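Progress report, packing room refit
To: Fereshteh Amini, Rirnance small works fund
From: Naseri packing room, Zinia building
March 9, 2022

Short one this time, sorry, we have a delivery due at two.

Money first. Spent to date 1378, of which 1039 went on shelving panels and the rest on trays and crates. Reciepts are in the shared folder under Flokska, same place as last time. Nothing owed to anyone right now.

Work table is in and being used. White top, in front of the black pegboard. The old bench was brown and small parts just vanished on it. Much easier now. Turquoise trays are the new standard for sorting, one order per tray, no more piles at the end of the bench.
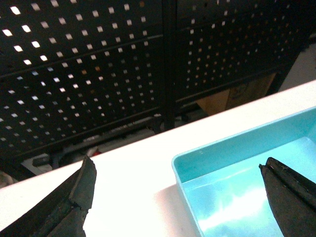 Lighting over the bench is still on the list. Two quotes in, third one promised. Would like to go with the cheaper fitting unless you object, please let me know either way.

Crates. We ordered 60 of the blue ones and all but 7 have come. Supplier says the missing ones are on the next truck. They stack well, handles are decent, and a tray will sit inside a crate so a half-done order can be moved without tipping it out. Before this we were carrying things over by hand. Cardboard is still in the mix for outgoing stuff and will be for a while.

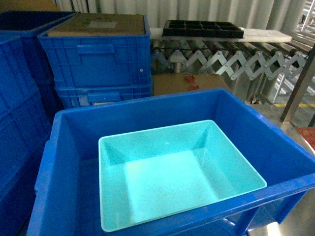

Floor space is the sore point. Conveyor needs room to pull out, stacks keep creeping toward it. Going to tape a line on the floor and see if people stick to it. If not we'll need to look at moving the stacks to the back wall, no cost except a morning's work.

Pegboard panels all up. Label holders going on now, slow job. Numbering not agreed yet, day team wants it by customer and evening team wants it by part size. Meeting on that next week, will send you the outcome.
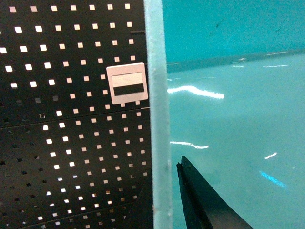 Label holder on the upper pegboard panel.

Still to do before July: lighting, floor tape, rest of the labels, last crates checked in and the old bench out of the hallway. No change to the total asked for. Next report will have the full cost sheet attatched.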